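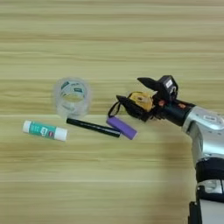 3 min read

Brimia Grasp Planner
Picking software for tables that have not been tidied first

Most grasp planners demo beautifully on one red cube. Brimia was written for the contents of a desk drawer: the roll of packing tape, the glue stick, the marker, and the battery lying across the end of the marker, as batteries will. It takes a view of the table, decides what can be picked up and in which order, and tells your arm how to get there without knocking the rest onto the floor.

It runs on your own hardware, beside your existing controller. It does not need a new robot, a new gripper or a new job title for the person looking after it.

What it does

Overlap handling. When one object rests against another, Brimia works out which one has to leave first. A battery over the tip of a marker is a small problem, but it's the kind that makes a simpler planner seize both, lift, and report success.

Clear and see-through items. Packing tape is hard on depth cameras. You can see the table through the roll, and so can the sensor, which draws the wrong conclusion. Brimia fits a shape from the color image and the outer edge when the depth data goes missing. Svyatoslav Stelmakh wrote this part and would like it known that drinking glasses are still "under discussion."

Round things. Pens, glue sticks and cells roll when nudged. The planner prefers approaches that close on both sides at the same moment, and slows the last stretch of travel. You can set how slow. Everyone sets it too fast the first week.

Multi-fingered hands. Parallel jaws work out of the box. Hands with more fingers need a hand file, which lists each finger, its limits and anything that hangs off it. Please include the cables. The planner will keep a cable loop clear of the objects below, provided somebody has told it there is one.

The planning view

Before the arm moves, the operator gets a picture of the table with the chosen item outlined, the approach drawn in, and a confidence score. Below your threshold it stops and asks. Nour Zoubi, who designed the screen, removed most of the buttons from the first version, and we have had only one letter asking for them back.

Every attempt is logged with the camera view, the plan and the joint positions, so you can replay a failed pick as often as your mood allows.

What it doesn't do

It won't plan for two arms sharing a table. It won't untangle things: a knot of wire is treated as a single object with a poor attitude. It is not a safety system and must not be wired up as one, however politely the integrator asks.

Requirements

Linux workstation with a supported graphics card
One color and depth camera, fixed or head-mounted
Arm with a streaming position interface
Typical planning time: 560 milliseconds per pick on our reference machine
Supported depth cameras: 4 models, listed in the manual
Hand file templates included: 5

Licensing

One license covers one arm. A license includes the planner, the planning view, the log viewer and a year of updates. After that the software keeps working and the updates stop, an arrangement we consider old-fashioned and intend to keep. Universities and evening tinkerers should write to Nadine Hakim about the teaching license, which costs less and comes with the same bugs.

Brimia also connects to Verason, our scheduling tool, if you need picks ordered by what the next station is waiting for. You can buy one without the other.

Getting started

Allow an afternoon. Camera calibration takes up most of it, and a wobbly camera mount will take up the rest. Marin Ristić runs a remote setup session for new customers and will want to see your table before anything else. Leave the clutter on it.

Trial copies run for 30 days. Request one from the Handton sales desk, and mention which arm and hand you use.

Page last revised August 23, 2019. The next release is planned for December.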